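Projektbericht: Nahtfortschritt aus mehreren Kameraansichten schätzen

Studienprojekt im Masterstudiengang Medizintechnik, Projekt Moradi
Abgabe: Donnerstag, 21. August 2025

1. Ausgangslage und Fragestellung

Im Projekt Moradi wurde untersucht, ob sich der Stand einer Einzelknopfnaht allein aus Bilddaten bestimmen lässt. Die Schätzung soll später als Eingangsgröße für einen Regler dienen, der Teilschritte des Nähens automatisch ausführt. Dazu muss das System zu jedem Zeitpunkt wissen, in welcher Phase es sich befindet: Nadel aufnehmen, Einstechen, Faden durchziehen, Knoten legen oder Faden kürzen.

Die Vorgängergruppe hatte im Januar ein Netz trainiert, das nur die feste Übersichtskamera auswertet. Es verwechselte häufig das Durchziehen des Fadens mit dem Legen des Knotens. Unsere Vermutung war, dass die Ansichten der kleinen Kameras am Handgelenk der Instrumente diese beiden Phasen besser trennen.

2. Daten

Der verwendete Datensatz umfasst 200 Nahtsequenzen mit zwei Roboterarmen. Jede Sequenz liegt aus der Übersicht und aus zwei Handgelenkansichten vor. Von den Sequenzen wurden 35 für den Test zurückgehalten. Die Aufteilung erfolgte nach Gewebestück, damit im Training und im Test nie dieselbe Oberfläche vorkommt.

Für die Phasengrenzen haben wir 903 Zeitpunkte von Hand markiert. Jede Markierung wurde von einer zweiten Person geprüft. Bei Abweichungen wurde die Stelle gemeinsam angesehen und neu gesetzt. Die Anmerkungen wurden mit dem Werkzeug Cirum erstellt, das am Institut bereits für andere Arbeiten im Einsatz war. Der Export musste angepasst werden, da Cirum die Zeitstempel der drei Kameras getrennt ablegt.
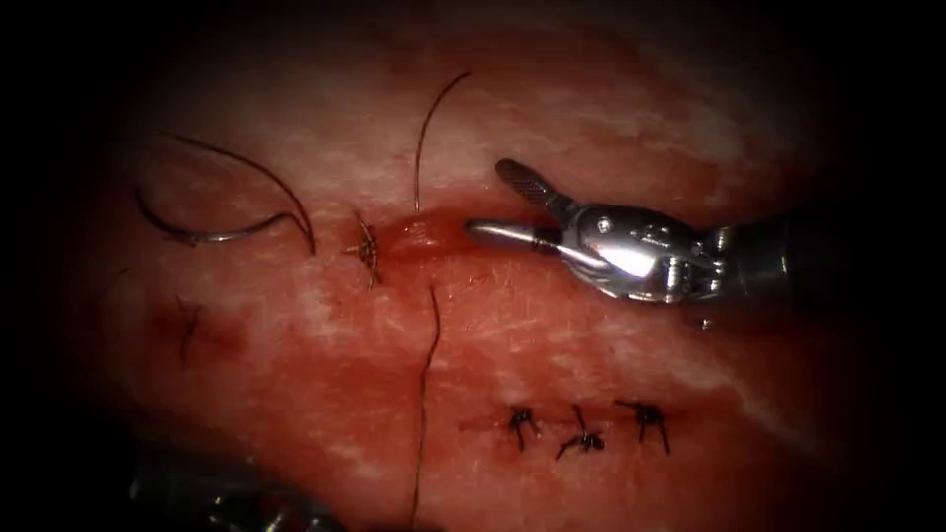
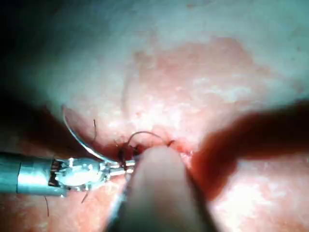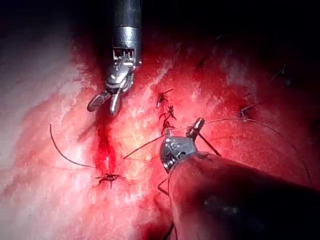 Nahtarbeit am Gewebe: zuerst die Übersicht, danach zwei Handgelenkansichten.

3. Methode

3.1 Netzaufbau

Jede Ansicht wird von einem eigenen Encoder verarbeitet. Die drei Merkmalsvektoren werden verkettet und an ein rekurrentes Netz übergeben, das die letzten 30 Bilder berücksichtigt. Am Ausgang stehen die Wahrscheinlichkeiten der fünf Phasen. Als zusätzliche Ausgabe schätzt das Netz, ob eine Nadel von einem der Instrumente gehalten wird.

Die Gewichte der Encoder werden nicht geteilt. Ein Vorversuch mit geteilten Gewichten lief stabil, war aber bei den Handgelenkansichten schlechter. Wir führen das auf die Unschärfe zurück: Sehr nahe Instrumente erscheinen dort groß und verschwommen und verdecken Teile der Nahtstelle. In der Übersicht kommt so etwas eher am Rand vor.

3.2 Training

Trainiert wurde auf dem Institutsrechner Patisby. Bilder wurden zufällig in Helligkeit und Farbton verändert. Auf Spiegelungen haben wir verzichtet, da die Anordnung der beiden Arme sonst nicht mehr zu den Bewegungsdaten passt. Während des Trainings wurde zufällig eine der drei Ansichten auf null gesetzt, damit das Netz den Ausfall einer Kamera verkraftet.

3.3 Vergleichsvarianten

Verglichen wurden drei Varianten: nur Übersicht, nur Handgelenkansichten und alle Ansichten gemeinsam. Alle Varianten verwenden dieselbe Aufteilung und dieselbe Anzahl an Trainingsschritten.

4. Ergebnisse

Die Variante mit allen Ansichten war auf den Testsequenzen am besten. Der Abstand zur reinen Übersicht ist beim Legen des Knotens am größten. Beim Einstechen unterscheiden sich beide Varianten kaum.

Die Variante nur mit Handgelenkansichten erkennt gut, ob eine Nadel gehalten wird. Sie verliert aber den Überblick, sobald beide Instrumente weit von der Nahtlinie entfernt sind. In diesen Abschnitten springt die Schätzung zwischen Nadelaufnahme und Kürzen des Fadens hin und her.

Ein Teil der Fehler geht auf Fadenreste zurück. Kurze dunkle Enden auf dem Gewebe werden als Faden eines noch offenen Stichs gewertet, und das Netz bleibt dann zu lange in der Phase Durchziehen. Das betrifft alle drei Varianten. Auch Glanzstellen auf feuchtem Gewebe haben zu Fehlern bei der Nadelerkennung geführt, allerdings seltener.

Das Ausblenden einzelner Ansichten im Training hat sich bewährt. Fehlt im Test eine Handgelenkansicht, sinkt die Genauigkeit nur leicht. Fehlt die Übersicht, ist der Verlust deutlich.

5. Grenzen der Arbeit

Die Sequenzen stammen aus einem einzigen Aufbau mit gleichbleibender Beleuchtung. Ob das Verfahren auf andere Kameras übertragbar ist, wurde nicht untersucht. Fortlaufende Nähte kommen im Datensatz nicht vor. Die Schätzung lief nur auf aufgezeichneten Daten, der Regler war nicht angeschlossen. Außerdem bewertet das Netz die Qualität eines Knotens nicht. Ein lockerer und ein fester Knoten gelten beide als abgeschlossen.

6. Weiteres Vorgehen

Als nächster Schritt ist die Anbindung an die Steuerungssoftware Enordale vorgesehen. Dafür muss die Laufzeit sinken, vermutlich durch kleinere Encoder für die Handgelenkansichten. Für die Fadenreste soll eine eigene Klasse in die Anmerkungen aufgenommen werden. Die Anleitung für die Markierung der Phasengrenzen und das angepasste Exportskript liegen im Projektverzeichnis.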